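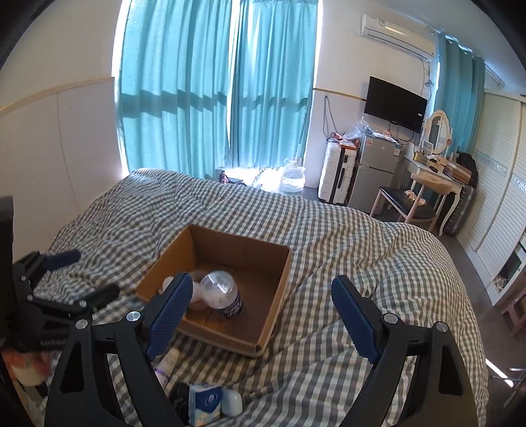 Good practice for recording gripper demos at home? Where do you draw the line on "clean" episodes?

Posted by Nahom Ayele

Hi all, I've been doing pick-and-place recordings with a hand-held gripper since May, mostly small toiletries into a cardboard box, in ordinary bedrooms. We're up to 547 episodes and I'm trying to write down some rules before two more people join in, and I keep going back and forth on the same stuff.

First, do you reset the bedding between episodes? A duvet bunches up every time you lean on it, and smoothing it out 100 times a day is killing me. Second, what do you do about fumbled grasps: keep, trim or throw out? And third, personal things. I've been recording in rooms people really live in, and I have no idea what the normal rule is for what's allowed in the background. Our project lead at Zamley just said "use common sense," which, thanks.

Virgilio Panganiban

Hey Nahom! I ran collection for a year at a small shop in Waltirport and we fought over every one of these, so take this as one team's habits (yours may end up different and that's fine).

Bedding: leave it alone. Wrinkles are variety, and you want variety. What we did insist on was that the objects get moved to new spots and the box gets turned between episodes, because people get lazy and put the tube back in the same dent every single time. I was the worst one for it.

Fumbles: keep them if you recovered and finished in the same take, and tag them. If you dropped something on the floor and had to walk over and get it, stop and start again. Please don't trim the middle out of an episode! We had a batch of those and the motion jumped so badly that we ended up tossing the lot.

Personal things: get written permission from whoever lives there, and do a slow look around before you start. Mail, prescription labels, family photos, laptop screens, mirrors. Mirrors are the one everybody misses, and a vanity mirror across the room counts. Furniture, luggage, a fridge, we never worried about. TV off, always.

Oh, and open the fingers all the way at the start of every episode. We wrote that on a sticky note and it still got skipped on Monday mornings.

sotomayor_3458

Agree with most of that, but I'd add curtains. Pick open or drawn and stay with it for the whole session, then switch for the next one. Also wipe the finger pads, lotion gets on them. We do it every 7 episodes, no science behind that number.

olix_fan

just record more and filter later, worked for me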